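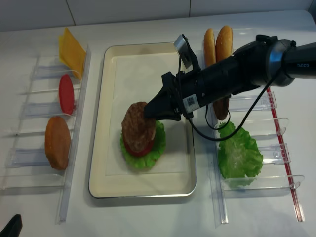

Postcombe will charge food businesses a flat yearly inspection fee starting in December, replacing the sliding scale the town has used for the past nine years. The new fee is $143 for every licensed kitchen, whatever its size. It covers sit-down restaurants, bakeries, school kitchens and any counter that prepares food for customers. Food trucks will go on paying under a separate county permit.

The town council approved the change at its last meeting after a short discussion. The vote was 5 to 2.

Under the old scale, a business paid according to its floor area and number of seats. Small takeout places paid the least, and the two banquet halls on Hoxha Road paid the most. Town clerk Costel Ivanov told the council that the scale took too much staff time to apply. Owners had to send in a floor plan each year, and the office had to check it against the one on file.

"We were mailing the same drawings back and forth," Ivanov said. "Most of these kitchens have not moved a wall since they opened."

The town has 58 licensed kitchens. Ivanov said the flat fee should bring in close to what the old scale did, with the difference coming out of the money saved on paperwork.

Inspections themselves will also change. Each kitchen will get one scheduled visit and one unannounced visit a year. Until now, places with a clean record could go eighteen months without being seen. Inspectors will use the same checklist for all visits, covering cold storage, hand washing, pest control, surfaces used for preparing food, and the labeling of allergens. A copy of the checklist will be mailed to every license holder next month and can also be picked up at the clerk's window.

Results will be posted near the front door of each business on a single sheet showing the date of the visit and either "pass," "pass with corrections" or "closed." Letter grades were considered and dropped. Several owners had written to say that customers would read a B as a failing grade.

Stavros Papadopoulos, who owns the Mumon lunch counter on Mill Street, spoke against the fee at the meeting. His counter has nine stools and under the old scale he paid $85.

"I don't mind the second visit," he said. "I mind paying the same as a place that feeds a wedding."

Papadopoulos asked the council to set a lower rate for kitchens with fewer than 12 seats. A motion to do so was made but did not get a second. Council members said they would look at the question again after the first full year.

The owner of the larger banquet hall did not attend but sent a letter in support.

Part of the money will go toward a new records system. The town has signed a contract with Vesuston, a software firm, for $3,189 a year. Inspectors will enter their notes on a tablet during the visit, and the owner will get a copy by email the same day. At present, notes are handwritten and typed up at the office, and some owners have waited three weeks to find out what they were supposed to fix.

Businesses that need corrections will have 10 business days to make them and ask for a return visit. The first return visit is free. A second one will cost $40. Problems that put customers at immediate risk, such as a failed cooler or no hot water, will still have to be fixed before the kitchen can reopen.

License holders who have already paid for next year under the old scale will not get a new bill. Anyone who paid more than the flat fee will receive a credit, and anyone who paid less will not be asked for the balance until the following year.

The clerk's office will hold a question session for owners and kitchen managers at the library at 4 p.m. on a date to be announced. Questions can also be left at the front desk of the town hall.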